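Jolene Treloar has heard Civow call the June slips "a calibration matter." She doesn't buy it. "The jaws let go of thick cloth," she said. "Call it what it is."

By her log, the gripper failed on 432 of 913 folds. Jummai Mohammed of Civow disputes the count but wouldn't give me another. "We changed the pads," Mohammed said. Had anyone tested the new ones on jackets? "That's ongoing."
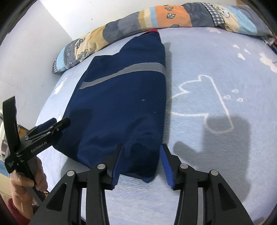 Photo: Civow. Folding work with hand-held grippers on a navy garment.

Treloar wants the stop button moved, too. "They promised that in June," she said. Mohammed said it was on the list.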